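About Skumano

Skumano is a cookery school for adults. We teach plain home cooking to people who never learned it, or who stopped years ago and want to start again. Classes run in the evening from 6.30 and last three hours. Most of our students book a block of lessons, though single places are sold when there is room.

The school was opened by Younes Alaoui in a former shoe shop on Lahlou Street. The first block had 3 students and one oven. Last year 416 people took a class with us.

Every course starts with knives, boards and vegetables. Students learn to hold a blade, keep their fingertips back and cut at a steady pace. After that come stocks, pulses, bread and a few simple fish dishes.
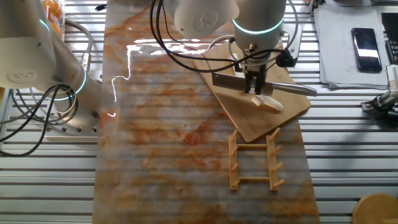 Ikram wrote to us in May that she had expected to be bored by a whole evening of onions and had since gone home and made soup every week. She would like the bread class to be longer, and from September it will be.

A block costs 200 pounds, or 40 pounds for a single evening. Ingredients and aprons are included. Tell us about allergies when you book - we can change most menus with a few days' notice.

We also run lunchtime sessions for workplaces. Ask at the front desk for dates.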